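Ornport Community Boards > Work and Money > Anyone else's packing room going automated?

dulov_dilani
Started this topic 17 August 2019

We do mixed snack boxes for offices and hotels. Two packers per bench, five benches, and a radio nobody has the authority to change. On Monday management announced that a picking arm is coming to bench 3. We were told it is "here to help". So was the last operations manager.

What I'd like to know from people who have already had this happen: what does the day look like afterwards? The brochure is all smiling people with tablets.

flukeck_norb
We got ours in April. Same number of people, different jobs. I used to pack. Now I stand beside a thing that packs and clear up after it when it's had a disagreement with a bag of chips. My feet hurt in exactly the same places.

It's good with cartons, I'll give it that. Anything soft or shiny and it loses its nerve.

KJakab
Norb, you're leaving out that the heavy lifting went with it. I did 12 years on pallets and my back has opinions. If a machine wants that end of the job it can have it, and my locker as well.

flukeck_norb
Fair. They didn't automate the pallets at our place though, did they? They automated the bit you could do sitting down.

fanni_k
Office side here, so throw what you like. The arm at Katona did free people up. They went to checking and returns, and two of them got a pay grade out of it. The trouble was the targets. The old rate had toilet breaks and chatting built in without anyone writing it down. The new one was worked out from the machine's best day. Ask about the target before you ask about anything else.

dulov_dilani
Asked. They're "still gathering data". Meanwhile we've been put on grip work two afternoons a week – instead of putting the treats in the box with our fingers, we do it holding a gripper, over and over, so the arm can learn how it's done. I've been packing since I left school and I am now slower than my nephew at the claw machine.

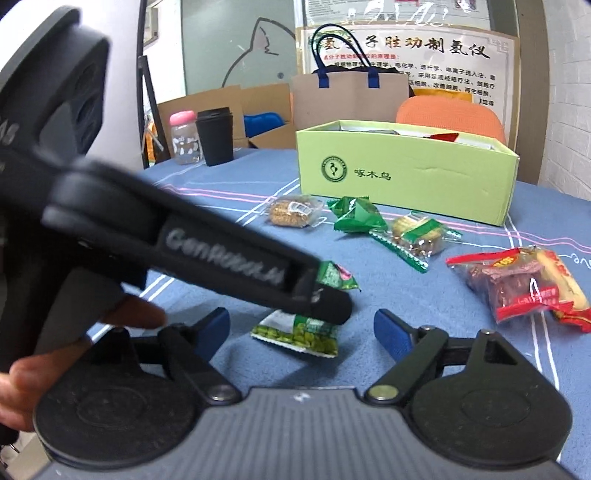 The odd part is how much you know without knowing it. You pinch a crimped end because the middle will crush. You slide a flat packet to the edge of the table before you lift it. I'd never have said that out loud, and now I'm apparently handing it over at the ordinary hourly rate.

KJakab
You handed it over every time you trained a new starter too.

dulov_dilani
The new starter bought me a coffee, Kálmán.

flukeck_norb
And joined the union.

fanni_k
Get it in writing that grip work counts as training duties. Ours paid a skills allowance for it, but only for people who'd asked beforehand. Kálmán's right that it isn't new. It's still worth more than zero.

KJakab
Agreed on the allowance. I'm old, not daft.

dulov_dilani
Will raise it with Dénes on Tuesday. He's also the one who named the arm Trevor, so I'm not expecting a hard negotiation. Does anyone have the wording from the Katona agreement?

fanni_k
Check your messages. Page 3, second paragraph.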